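Flosik Forum > Builds > Handheld grippers

Thread: pads closing at the tips only, gap underneath

brarkura_dan
Thursday, June 5, 2025
ok so finally got the handheld gripper together at the shared shop. Printed shell, two wide fingers, textured black pads. Problem: full close, tips touch and I get a triangle of daylight under them. Picks up a sponge fine. Drops pens, drops screws, drops anything thin unless I get it right at the tip.

Pic is from the cam on mine, closed.

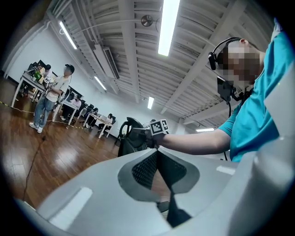 Tips touching, gap below. Floor showing through it.

Pads are the soft ones, glued not screwed. Linkage is the Stendska style one, stock lengths. Shim the pads or reprint the fingers? Would rather not reprint, 7 hours a side on our machine.

moth_and_bolt
don't reprint. thats just how curved pads meet. they wrap when theres something in there. squeeze a bottle and look again

kettle23
Disagree with moth. Curved is fine but you want contact lower down than that. Mine meet a good way below the tip and thin stuff stays put. Check the finger angle at full close, bet the linkage is overtravelling and toeing the tips in.

brarkura_dan
how do I check without taking the shell off

kettle23
Steel rule flat on the back of each finger, close it, see if they're parallel. If the tips lean in its the linkage. Takes a minute

moth_and_bolt
or he could pick up a bottle like I said

Florin Husar
Had this on two of mine. Cause was the stop screw, both times. Back it out a quarter turn at a time and recheck after each. Do not shim glued pads, the shim creeps and you end up peeling the pad off and ruining it.

Also what is your marker block on? If its on the wrist strap and not the tool you'll get drift later, ask me how many evenings I lost.

brarkura_dan
wrist, same as the other one in the pic. should I move it?

Florin Husar
Depends what you track. If its the hand, leave it. If its the jaw, put it on the tool. Separate thread please, Sastry has one pinned in Calibration.

kettle23
Wrist is fine. Been running wrist since December no drift worth mentioning

Florin Husar
Then your strap is tighter than mine was.

brarkura_dan
ok did the rule thing. tips lean in, both sides, left worse. backed the stop screw out 4 quarter turns, gap is smaller, not gone. holds a pencil now. M3 screws still fall out

moth_and_bolt
screws are always gonna fall out of soft pads. use tweezers lol

kettle23
They dont fall out of mine. Whats your left link length, measure hole to hole, not the overall. There was a bad file going round with one side short

brarkura_dan
will measure tmrw, calipers are locked in the other cabinet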